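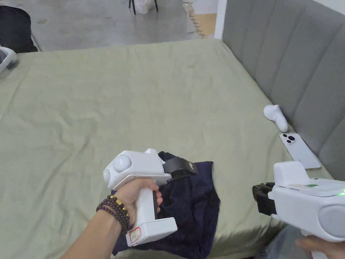 On Wed 6 August Aparecida Brito wrote:

> I still say cloth is the wrong place to start. We had the Kunent arm on trial in February and it did well enough with tins and boxes, because a tin is the same shape wherever you put it down. A shirt isn't. It took 14 minutes over one and I would have refolded it. If a machine needs that long, my staff will do it by hand and be finished before the kettle boils.
>
> Has anyone on the list had one working on a proper pile, unsorted, straight out of the dryer?

Not a proper pile, no. The nearest I have come is the Zolla demonstration at Pimentel, and that was 90 towels, all the same size, fed in one at a time by a lad standing at the end of the belt. It folded them all and dropped a few. I asked whether it would do fitted sheets and was told next year.

I don't agree that cloth is the wrong place to start, though. Tins are mostly dealt with already. What costs us money at Endurden is the soft stuff: stripping and making beds, turning things the right way out, finding the corner of something that has been dropped in a heap. A person does the last one by feel and hardly looks. The machines I have seen do it by looking, and a dark cloth lying in folds gives them very little to go on.

Most of the effort now seems to go into having people do the job with the same sort of grippers the machine would use, over and over, on ordinary beds. That seems sensible to me. Two fingers is not much of a hand, and if a person can't fold a shirt neatly with a pair of them then I would not expect the machine to.

On price, the quote I had was for 200 hours of use before the first service, with an 18 month lease. I can't make that pay on towels alone. If it did beds as well I would look again.

Does anyone know if the Kunent people have changed the fingertips? Ours slipped badly on polyester.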